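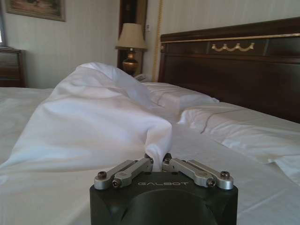
A white bedsheet lifted by one corner above a bed

Bedsheet

A bedsheet is a rectangular piece of cloth used as bedding, placed directly above or below the person lying in the bed. In most Western households the term covers two articles: the bottom sheet, which covers the mattress, and the top sheet, which lies between the sleeper and the blankets or comforter. Sheets protect the mattress and heavier bedding from wear and skin oils, and are washed far more often than either.

Contents
1 Terminology
2 History
3 Types
4 Materials and weave
5 Making a bed
6 Folding and storage
7 Care
8 Regional practice
9 See also

Terminology

The word "sheet" comes from Old English and originally referred to a length of cloth of any purpose, including sails and burial wrappings. The compound "bedsheet" is now usually written as one word in American usage, although "bed sheet" remains common in retail. Household inventories often list sheets by the pair. A pair in this sense means two flat sheets of the same size, intended for use together on one bed.

In the hotel and hospital trades, sheets are grouped with pillowcases and towels under the heading of "linen," whatever fiber they are made from. The older term "napery" is restricted to table linen and does not include sheets.

History

Woven bed coverings are known from antiquity, but the use of a separate washable layer next to the body became general only gradually. In medieval Europe, linen sheets were valuable property and were often named in wills. The household roll of the Drurncombe estate, dated 1523, enters sheets under three grades: fine, middling, and "for the yard." The last were issued to stable workers and were woven from tow, the short and coarse fiber left after flax is combed. The roll also records worn sheets being cut down the middle and resewn with the outer edges brought together, a repair later known as "sides to middle."

Cotton replaced linen in much of the world during the nineteenth century as mechanical spinning lowered its price. Wide looms made it possible to weave a full sheet in one piece. Before that, most sheets for larger beds were sewn from two widths, with a seam running from head to foot. The textile historian Petronella Gumede has argued that the center seam survived in country districts long after wide cloth was available, as it allowed a sheet to be taken apart and turned when the middle wore thin.

Fitted sheets with elastic corners came into wide use in the second half of the twentieth century. Blended fabrics of cotton and polyester, sold as needing little or no ironing, spread in the same period.

Types

Flat sheet. A plain rectangle, hemmed on the raw edges. The hem at the head end is usually deeper than the one at the foot and may carry piping, embroidery, or a row of drawn-thread work. A flat sheet can serve as a top or a bottom sheet.

Fitted sheet. A bottom sheet with shaped corners and elastic, either at the corners only or around the whole edge. The depth of the corner is known as the pocket. A pocket of 15 inches fits most modern mattresses, and deeper ones are made for mattresses with a pillow top.

Draw sheet. A narrow sheet laid across the middle of the bed, used mainly in nursing. It can be changed without stripping the bed.

Duvet cover. A large bag of sheeting fabric that encloses a duvet. Where duvet covers are used, the top sheet is often left out.

Sleeping bag liner. A sheet folded and sewn into a sack, carried by travelers and hikers.

Materials and weave

Cotton is the most common fiber. Linen is stronger when wet, dries quickly, and softens with repeated washing, but creases heavily. Silk, bamboo-derived rayon, lyocell, and polyester microfiber are also used. Flannel sheets are made of cotton brushed on one or both sides to raise a nap and are sold mostly for cold weather.

Two weaves account for most cotton sheeting. Percale is a plain weave, closely set, with a matte surface and a crisp feel. Sateen passes each weft thread over several warp threads, or the reverse, giving a smoother face with some luster. Sateen drapes more readily than percale but is more easily snagged.

Thread count is the number of warp and weft threads in a square inch of cloth. Figures can be raised by counting each ply of a twisted yarn separately, and a high number does not by itself indicate a durable sheet. Loredana Parisi, in a survey of sheeting sold by the Sorrentino mill shops, found that fiber length and finishing had more effect on wear than thread count.

Making a bed

The usual order is mattress pad, bottom sheet, top sheet, blankets, and spread. A flat sheet is opened over the mattress by holding one edge or corner and raising it so that air passes beneath the cloth. The sheet fills, settles, and is then pulled square. Two people working from opposite sides can place a large sheet more quickly than one. A single person generally sets the corners at the head first and then works toward the foot.

The top sheet is commonly laid with its finished side down, so that the finished side shows when the upper hem is folded back over the blanket.

A flat bottom sheet is held in place with mitered corners, also called hospital corners. The sheet is tucked in along the foot. The hanging side is then lifted to form a diagonal fold and rested on top of the mattress while the lower part is tucked in. Finally the lifted part is brought down and tucked under. In her manual for the Brallanside nursing school, Gemma Rinaldi specified a fold of 45 degrees and required that the open edge of the corner face the floor.

Folding and storage

Flat sheets are folded in half lengthwise, in half again, and then across until they match the depth of the shelf. Fitted sheets are folded by placing the hands inside two corners and bringing them together, so that one corner nests inside the other. The remaining corners are added in the same way, and the elastic edges are turned inward to make a straight-sided rectangle. Some households store each set inside one of its own pillowcases.

Linen closets with slatted shelves allow air to move around the cloth. Cedar blocks or dried lavender may be placed among the sheets. White linen kept for long periods is sometimes refolded along different lines to prevent yellowing and weakness at the creases.

Care

Most cotton sheets may be machine washed in warm water and tumble dried on medium heat. Washing weekly or every two weeks is commonly advised. Chlorine bleach whitens cotton but weakens it over time and should not be used on silk. Sheets dried on a line are usually hung by the hem and pulled straight while damp, which reduces the need for ironing. Linen is ironed damp.

Regional practice

In parts of Turkey, quilts have traditionally been fitted with a sheet stitched to the underside by hand and removed for washing. Saadet Yüksel describes the long running stitch used for this purpose and notes that the upper edge of the sheet was often turned over the quilt as a decorative border. In northern Europe, separate duvets for each person in a double bed are common, and the top sheet is rare.

See also

Bedding
Blanket
Mattress pad
Pillowcase
Textile care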